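Buying used office desktops, worth it?

lurka_mike
Joined: January
Posts: 19

So my sister needs a computer for school stuff and I keep looking at those old office towers. There's a place by me, Clallen Surplus, that wants 50 bucks for one. No drive in it. Is that a good deal or am I buying somebody's headache?

shamimghauri
Posts: 626

Good deal if it posts! I've bought 4 from places like that and only one was a dud (bad power supply, and it was a weird shape so I had to hunt for a new one). Ask them to plug it in before you pay. Then take the side off and look at the board for puffy capacitors.

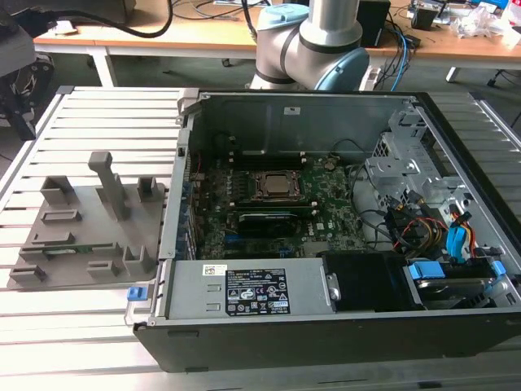

Also get a new drive, don't reuse some old spinner. An SSD makes way more difference than the processor for homework and video calls.

pennyjar
Posts: 50

Gonna disagree with Shamim, sorry. By the time you add a drive and wifi you could have a used laptop, and she can carry that to class. My kid's tower just sat there.

shamimghauri
Posts: 626

Sure, if you like dead batteries and a cracked hinge lol. A tower you can fix.

lurka_mike
Posts: 19

She has a monitor already so I'm leaning tower. They're open Sunday, I'll go ask if they'll plug it in for me.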